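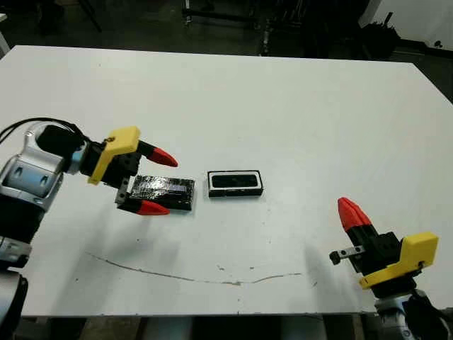 A white tabletop with a long scratch or crack across it.

Storkitz council takes up the scratched table question

Owners of scuffed furniture in Storkitz have until Wednesday to book a slot at the town's first repair day, which will be held in June in the old Hoarau shoe store on Kara Street. The town gets 400 tables a year at the dump, and most of them, according to organizer Cremilda Paiva, still stand up perfectly well.

"People will live with a dented car for 22 years," Paiva said. "One scratch on the table and it's out on the curb."

Repairs cost $3 an item, glue included. Doors open at 4 p.m. Chairs are welcome. Sofas are not — the council discussed sofas at its last meeting and would prefer not to do so again.

Bookings are being taken at the Zaron Hardware counter.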